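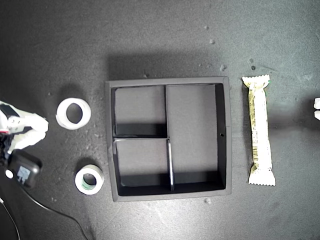 Office Practice 2: Setting Up a Mail and Packing Room
Handout for Unit 4
July 6, 2023
Prepared by the course instructor, Brosville Adult Learning Center

This unit covers the room where letters and parcels come in and go out. In a small firm it may be a corner with one table. In a large one it is a separate room with its own staff. The tasks are the same in both.

Incoming mail

Mail is sorted before it is opened. Make a pile for each department and one for items with no clear owner. Anything marked personal or confidential goes to the addressee unopened. Everything else is opened, stamped with the date received, and checked for enclosures. If a letter mentions an enclosure and there is none, write "no encl." beside the date stamp and add your initials.

Checks and cash are entered in the receipts book on the day they arrive. Two people sign the entry.

Outgoing mail

Set a closing time and post it on the door. At the Kusmont office used in our case study, the closing time was moved from 4:30 to 3:45 after the carrier changed its route, and complaints about missed mail went on for weeks. The notice had been sent by email only.

Weigh every item that is thicker than a standard letter. Do not guess at postage. Short-paid items come back or are charged to the person receiving them, and customers remember it.

Packing

Pick a box with 2 inches of space on every side of the contents. Fill the space so that nothing shifts when the box is shaken. Close the flaps and tape the center seam, then both edge seams. Run the tape past the corner and down the side. For boxes over 40 pounds, tape the bottom twice.

Labels go on the largest flat side, clear of the seams. Cover or remove old labels and bar codes.

Supplies

Keep daily supplies within reach of the packing table and bulk supplies on a shelf. Reorder when you open the last full carton. The Pralberg branch sent out almost 2000 parcels in September and ran out of tape in the third week, with spare cartons sitting at the main office. A supply sheet shared between the two sites would have shown this.

Small items such as blades, pens and label rolls should have a fixed place. Knives are closed when put down, including between boxes.

Terms to know: addressee, enclosure, short-paid, bulk rate, proof of delivery, dead mail.

For next class

Read chapter 5 in Bakhtiari, sections on registered mail and returns. Write one page on how mail is handled at a place where you have worked or studied. The quiz on units 3 and 4 is worth 20 points, and 70 percent is a pass.

Contact: Business Skills office, Room 1212
Copyright Brosville Adult Learning Center. All rights reserved.
Back to top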